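Section 4 - Setting Up and Filling the Sorting Bin
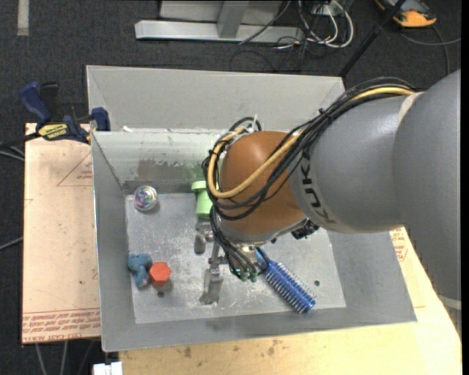 Read the whole section before you start, it's short. Applies to the open gray metal bin used on the Pusura benches. If you have the older Vallari tub, go to section 7, different feet.

What you need
Two work surfaces, same height. The bin. A small mixed set of objects from the Witkowska box. A soft cloth. Tape.

Placing the bin

1. Push the two surfaces together. No gap if you can help it. Carpet hides a low leg, so press each corner and check for rocking.

2. Wipe both tops. Grit under the bin will mark the wood.

3. Lift the bin on. Two people. Set it across both surfaces, weight shared.

CAUTION: Do not drag the bin by the rim. Edges are metal and can be sharp where old dents were hammered out.

4. Tape the outside corners on the tabletop. Next shift needs to find teh same spot.

Note: Scratches and white specks on the floor of the bin are normal wear. Don't sand them. Don't paint.

Filling the bin

5. Start with it empty. Wipe the floor, let it dry.

6. Pick a small set. Never more than 16 pieces, fewer is fine. Mix the shapes - a ball, a cup, something flat.

7. Put round things down first, near a corner. A clear shiny ball rolls at the slightest tilt, and if it won't stay put the tables are off. Go back to step 1.

8. Cups and other light plastic pieces can stand upright. Leave a hand's width between pieces.

9. Nothing stacked. Nothing leaning on the walls. Nothing over 386 grams, weigh it if unsure.

CAUTION: No glass. Cracked plastic goes in the trash, not back in the box.

Clearing up

10. Empty the bin by hand, one piece at a time. Do not tip it.

11. Check pieces against the card in the lid of the box. Missing one? Look under the tables first, dark carpet swallows small parts.

12. Wash plastic pieces Wednesday. Warm water, 40 degrees C at most, drop of dish soap. Shiny coatings scratch easy so cloth only, no brush.

13. Dry everthing before the lid goes on.

Note: Replacement pieces come from Wirketti in mixed bags. Allow roughly 7 days. Write the bag number on the card when you open a new one.

Next: Section 5 - Labels and Storage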